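Nunthorpe Residents' Board › Shared Kitchens › Utensil storage, second floor kitchen

Kalevi Harju
Moderator
Posts: 645

Residents are asked to comment on the storage of chopsticks and serving tools in the second floor kitchen. At present the long chopsticks are kept in the pink holder on the dining table, together with the spatula. The house office has received 2 written requests to move the holder to the counter beside the stove. Comments will be accepted until Sunday.

Ya-wen Wu
Posts: 247

I submitted one of those requests. The long chopsticks are cooking tools, and they should be within reach of the person at the stove. Under the present arrangement one must turn away from a hot burner to fetch them from the table.

I would also note that the holder is very full. When one pair is drawn out, others tend to come with it and end up on the tablecloth.
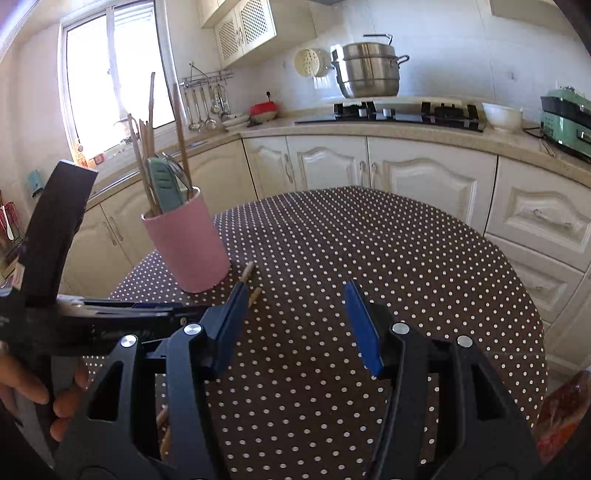
My proposal is that the holder be limited to the long chopsticks and that the spatula be hung on the wall rack with the ladles. Chopsticks used for eating should go in the drawer.

Eino Vuorinen
Posts: 14

I must respectfully disagree. The counter already carries the plates and the steamer, and space for chopping is limited. A further item beside the burners would also collect grease. The table is the correct place.

Irfan Entili

Has the office considered a second holder? Ovis sells a narrow one with drainage holes. I have used it at Gaderside for two years without complaint.

Eino Vuorinen
Posts: 14

A second holder would be filled within a month, as the first one was.

Ya-wen Wu
Posts: 247

That is a fair concern. I would accept the table as the location if the contents were reduced. Wooden chopsticks should in any case be fully dry before they are stored upright — this is a matter of hygiene, wherever the holder stands.

Kalevi Harju
Moderator
Posts: 645

Thank you for the comments. The holder will remain on the table through April. Residents are requested to remove any chopsticks that are split or warped. Mr. Entili, kindly send the dimensions of the Ovis holder to the office.

Irfan Entili

Sent this morning.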